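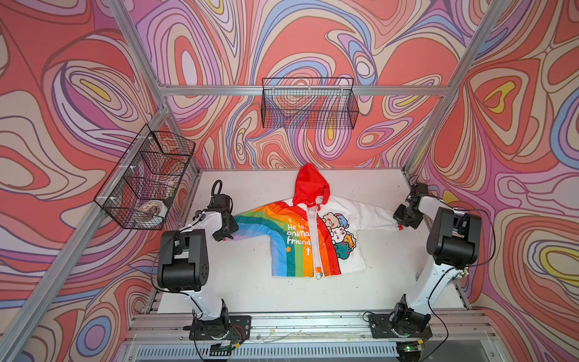
Zip on child's jacket splits open behind the slider

The teeth part below the slider once it is pulled up. The coil looks intact. Replace the whole zip or only the slider?
Tamsin Esposito

Only the slider, if no teeth are missing. The two plates have spread and no longer press the coil together. Squeeze each side at the rear with small pliers — a little at a time — and test between squeezes. If it splits again, fit a new slider of the same size, which is usually stamped on the back.
Beyene

Rub a candle on it. Worked on my tent.
Starix

Wax helps a stiff zip, but won't close a worn slider.
Gemov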